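Startseite > Küche und Unterwegs > Wasserkocher > Reisewasserkocher

Bruter Una Reisewasserkocher, 300 ml

Artikel lieferbar
Farben: Sandgrau, Dunkelblau
Preis: 40 Euro inkl. MwSt., zzgl. Versand

Der Una ist ein kleiner Wasserkocher für Hotelzimmer, Ferienwohnung und Büro. Er fasst 300 ml, also eine große Tasse oder zwei kleine. Leistung: 600 Watt. Damit kocht eine volle Füllung bei Leitungswasser mit normaler Raumtemperatur in 3 Minuten. Für mehrere Personen ist das Gerät zu klein, dafür führen wir den größeren Bruter Jasau.

Innenbehälter und Deckelinnenseite sind aus Edelstahl, der Außenmantel aus Kunststoff. Zwischen beiden liegt eine Luftschicht. Der Mantel wird beim Kochen warm, lässt sich aber ohne Topflappen anfassen. Der Ausguss ist schmal gehalten, damit man auch in kleine Gefäße gießen kann. Der Griff klappt an den Korpus und rastet dort ein. Das Kabel ist abnehmbar und passt in den mitgelieferten Beutel.

Temperaturen

Am Boden sitzt ein Drehschalter mit vier Stellungen: Aus, 40 °C, Tee und Kochen. Die Stellung 40 °C erwärmt das Wasser schonend, zum Beispiel zum Anrühren von Pulvergetränken. Die Stellung Tee endet deutlich unter dem Siedepunkt und ist für Grüntee und weißen Tee gedacht. Schwarztee, Kräutertee und Brühe brauchen die Stellung Kochen.

Nach Erreichen der Temperatur schaltet das Gerät ab. Eine Warmhaltefunktion gibt es nicht. Wer den Tee erst später aufgießen möchte, lässt den Deckel geschlossen, das Wasser bleibt dann eine Weile heiß.

Welche Tasse passt?

Viele Hoteltassen fassen weniger als man denkt. Wir empfehlen, vor dem ersten Aufguss einmal kaltes Wasser aus der Tasse in den Kocher zu geben und den Stand an der Innenskala abzulesen. Die Skala hat Striche für die halbe und die volle Füllung. Bei weniger als der halben Füllung misst der Temperaturfühler ungenau, die Stellung 40 °C kann dann zu warm werden.

Tassen mit dicker Wand kühlen den ersten Aufguss stark ab. Einmal mit heißem Wasser ausspülen hilft.

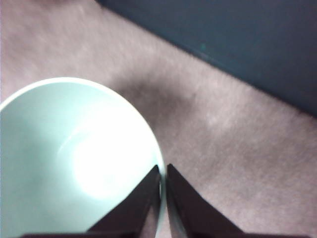 Helle Tasse in blassem Mintgrün, ohne Inhalt

Für losen Tee liegt dem Set Una Plus ein feines Sieb bei. Es hängt mit zwei Bügeln am Tassenrand und wird nicht in den Kocher eingesetzt. Tee, Kaffee, Milch und Suppe gehören grundsätzlich nicht in den Innenbehälter. Der Heizboden ist nur für Wasser ausgelegt, Rückstände brennen fest und die Garantie erlischt.

Lieferumfang

Wasserkocher Una mit Deckel
Netzkabel, abnehmbar, mit Eurostecker
Beutel aus Baumwolle mit Kordelzug
Bedienungsanleitung in Deutsch, Englisch und Französisch

Nur bei Una Plus zusätzlich:
Teesieb mit Abtropfschale
Probedose Grüntee Ninh

Technische Daten

Fassungsvermögen: 300 ml
Leistung: 600 W
Spannung: 220–240 V
Material innen: Edelstahl
Material außen: Kunststoff, matt
Abschaltung: automatisch, mit Trockengehschutz
Deckel: Schraubdeckel mit Dampföffnung
Griff: klappbar
Garantie: 3 Jahre

Strom auf Reisen

Der Una ist für Netze mit 220 bis 240 Volt gebaut. In Ländern mit niedrigerer Netzspannung, etwa in den USA oder in Japan, wird das Wasser nur sehr langsam warm und die Abschaltung arbeitet nicht zuverlässig. Bitte verwenden Sie das Gerät dort nicht. Ein einfacher Reiseadapter ändert die Form des Steckers, die Spannung bleibt gleich. Spannungswandler für Rasierer und Ladegeräte sind für 600 Watt meist zu schwach und können überhitzen.

Prüfen Sie vor der Reise zwei Dinge: welche Steckdosen im Zielland üblich sind und welche Spannung anliegt. In manchen Ländern kommen mehrere Steckdosenformen nebeneinander vor, gelegentlich auch im selben Zimmer. Von der Form der Dose kann man nicht sicher auf die Spannung schließen. Im Zweifel an der Rezeption fragen.
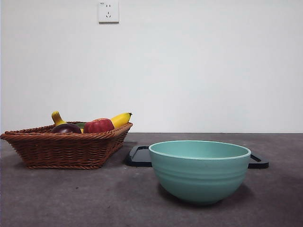
Wandsteckdose mit einem zweipoligen und einem dreipoligen Anschluss

Der Adapter muss für die Leistung des Kochers zugelassen sein. Die Angabe steht in der Regel auf der Rückseite, in Watt oder in Ampere. Sehr leichte Adapter, die nur für Telefone verkauft werden, sind ungeeignet. Sitzt der Stecker locker oder wird er beim Kochen heiß, das Gerät ausschalten und eine andere Dose benutzen.

Stellen Sie den Kocher auf eine ebene, feste und hitzebeständige Fläche. Textile Unterlagen wie Tischdecken, Filz oder Teppich sind nicht geeignet, auch ein Bett oder ein Koffer nicht. Unter Hängeschränken genug Abstand lassen, der Dampf tritt nach oben aus.

Im Handgepäck und im Koffer

Der leere Kocher darf nach unserer Erfahrung bei den meisten Fluggesellschaften mit ins Handgepäck. Verbindlich ist die Auskunft der jeweiligen Gesellschaft. Im Koffer packt man ihn am besten mit geklapptem Griff in den Beutel und das Kabel daneben – nicht um den Korpus gewickelt, sonst knickt die Zuleitung am Gerätestecker. Der Innenraum kann mit Teebeuteln oder Socken gefüllt werden, sofern er trocken ist. Vor dem nächsten Kochen bitte ausspülen.

Einige Hotels und Kreuzfahrtreedereien erlauben keine eigenen Wasserkocher auf dem Zimmer oder in der Kabine. Erkundigen Sie sich vorher.

Erste Inbetriebnahme und Reinigung

Vor dem ersten Gebrauch zweimal Wasser aufkochen und weggießen. Ein leichter Geruch nach Kunststoff ist anfangs möglich und verliert sich nach wenigen Füllungen.

Außen mit einem feuchten Tuch abwischen. Das Gerät nicht unter fließendes Wasser halten, die Kontakte am Boden müssen trocken bleiben. Der Deckel kann von Hand gespült werden, für die Spülmaschine ist er nicht geeignet. Die Dichtung lässt sich zum Reinigen herausnehmen. Beim Einsetzen zeigt die flache Seite nach oben.

Bei hartem Wasser bildet sich am Boden nach einigen Wochen ein heller Belag. Zum Entkalken den Behälter zur Hälfte mit Wasser füllen, einen Teelöffel Zitronensäure zugeben und kalt einwirken lassen, bis der Belag gelöst ist. Danach ausgießen und zweimal mit klarem Wasser spülen. Nicht mit Zitronensäure aufkochen. Braune Punkte auf dem Boden sind meist Ablagerungen aus der Wasserleitung und verschwinden bei derselben Behandlung.

Änderungen seit August

Die Dichtung ist jetzt etwas weicher und schließt auch bei schräg aufgesetztem Deckel besser. Ältere Deckel passen weiterhin. Die Farbe Oliv wurde aus dem Programm genommen, Restbestände führen wir nicht mehr.

Ersatzteile

Deckel, Dichtung, Netzkabel und Beutel sind einzeln erhältlich. Bitte bei der Bestellung die Gerätefarbe angeben, der Deckel ist durchgefärbt. Netzkabel des Modells Jasau passen nicht.

Versand und Rückgabe

Versand mit Paketdienst innerhalb Deutschlands und nach Österreich. Unbenutzte Geräte nehmen wir in der Originalverpackung zurück. Bei einem Defekt innerhalb der Garantiezeit genügt die Rechnungskopie, das Gerät bitte leer und trocken verpacken.

Stand der Produktangaben: 18. September 2025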